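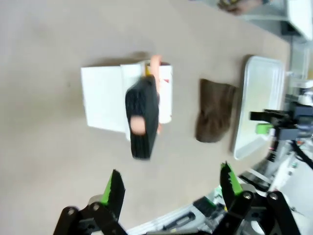

Mladenović objected at this point that players do not read shop signs at all, and that any study of made-up restaurant brands in open-world games is really a study of what its authors like to look at. The objection was raised when an early version of this section was presented, and we have kept it in view because we think it is half right. Much of the writing on parody brands takes for granted that a joke placed in a game is a joke received. The evidence for this is thin.

Figure 4. White paper bag being handled at a table.

4.2 Do players notice the food brands?

The claim we set out to test is easy to state. Writers on satire in games often say that invented food chains "build the world" and "comment on consumer culture," and that they do so through puns, slogans and logos. If so, a player who has spent many hours in a game should be able to say something about its chains: what they sell, who they are aimed at, or what the joke is. We did not ask for much more than that.

Our material comes from Skorau, a crime game set in a port city, and its sequel Amell. Both games contain the burger chain Vendoveo and the bakery chain Nikolovski. Vendoveo can be entered, and eating there restores health. Nikolovski can't be entered in either game. Its shops are painted fronts with a locked door, and the brand is otherwise heard only in radio ads. This gave us a useful contrast between a brand with a use and a brand that is only scenery.

We collected 804 forum posts that mention either chain by name. The first thing to say about them is that most are not about satire. Posts on Vendoveo ask where the nearest branch is, whether the large meal is worth the money, and why the player character throws up after a certain number of visits. The slogan, which earlier work has treated as a sharp remark on portion size, is quoted in 13 posts. In five of those it is quoted wrongly, and the wrong version has lost the pun. One can call this creative misreading if one wishes. We think it more likely that people half heard it while driving.

The case of Nikolovski is odder. Since the shops have no function, we expected almost no discussion, and for Skorau that is what we found. For Amell there is a good deal more, nearly all of it speculation that the locked doors would open in a later update. Players walked the map looking for a branch with a lit window. A few claimed to have found one, though no two of them gave the same street. What interested them was the possibility of a hidden interior, and a hardware store would have served as well as a bakery. None of these posts mentions the logo.

It might be said that forum posts are the wrong place to look. Satire may work on people without their writing about it, and a background joke that everyone stopped to discuss would no longer be in the background. We accept this as a logical point. It does, however, make the claim very hard to test, and those who make it have seldom tried. If a parody brand works when players talk about it and also works when they don't, it is not clear what failure would look like.

There are two places where our own reading may be too harsh. The radio ads are longer than the signs and leave more room for a joke to land, and several players who ignored the storefronts could repeat an ad almost word for word. We also searched in English only, while both games were sold in many languages. The Nikolovski pun doesn't survive in most of them, and we can't say whether translators put something better in its place.

Mladenović's view was that the brands could be swapped for blank walls and few people would complain. We would not go that far. Players of Amell did complain when a patch removed a Vendoveo branch near the ferry terminal, and they complained loudly. Their reason was that the next nearest place to restore health was across the bridge. Section 4.3 turns to the vending machines, where the pattern is much the same but the number of posts is too small to support a firm claim.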